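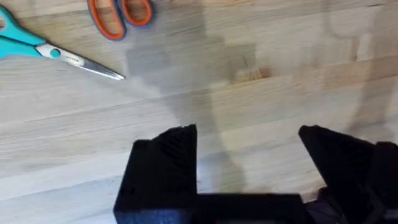 Bench 2, paper conservation workshop. Scissors with turquoise handle on the bench top.

Workshop notebook, August
Oltthorpe Record Office, Conservation Section
Subject: Prenbridge parish survey, 1863, rebinding and repair

Work resumed at 8 a.m. The survey volume was removed from the strongroom and left in its box to adjust to workshop conditions before handling. Relative humidity was steady through the morning and no change was made to the controls.

Condition on opening is as recorded in the intake report. The text block is sound in the center and weak at both ends. The sewing has failed in the first two gatherings and the front board is detached. The spine leather is powdery and leaves a red deposit on gloves and blotters. It has been decided that the leather will not be consolidated, as most of it will be lifted and kept separately with the volume.

Surface cleaning was carried out on the first gathering with a soft brush and then with grated eraser. The pencil notes in the outer margins are not mentioned in the catalog. They appear to be field measurements in chains and links, and in two places they disagree with the inked figures on the same page. All pencil has been left untouched, and cleaning was stopped well short of it. The catalog entry should be amended before the volume is returned.

Ink testing: spot tests were made on the black text ink, the red boundary lines and the green wash used for common land. The black and the red were stable in water and in the alcohol mixture. The green moved slightly in water. No wet treatment is to be used on any leaf with green wash. Colleagues taking over this item are asked to read the test sheet in the folder before starting.

Paste: a fresh batch of wheat starch paste was cooked, sieved twice and left to cool under a lid. The previous batch had thinned and was discarded. The new batch is thicker than the section normally uses and will need to be let down for tissue repairs. It is labeled and stored on the upper shelf of the refrigerator.

Repairs: tears at the fore edge of the opening leaves were closed with the lighter of the two Sorkska tissues, torn to a feathered edge along a water line. The heavier Sorkska tissue was tried on the guard folds and found too stiff. The folds did not lie flat after pressing and the repair was reversed without loss. A middle weight is required. The Seidel tissue used on the tithe maps last year may be suitable, and a sample has been requested from stores.

Pressing: repaired leaves were placed between non-woven polyester and blotter under light weight. Blotters were changed at 11 a.m. and again at 2 p.m. One leaf near the front retains a slight cockle at the lower corner. It has been left alone, as further pressing could flatten the impression of the surveyor's ruling pen.

Sewing supports: the original tapes are too short to reuse. Replacement linen tape has been cut and washed to remove the size. The sewing holes will be reused throughout and no new holes are to be made.

Stores: the reel of unbleached linen thread is nearly finished. The blotter stock should be checked against the order book before the next large item is accepted.

Outstanding for the next session: let down the paste, test the Seidel tissue on a scrap fold, begin guarding the second gathering, and photograph the detached board, inside and out, before any leather is lifted. The volume was returned to the strongroom at 4:30 p.m. and signed in.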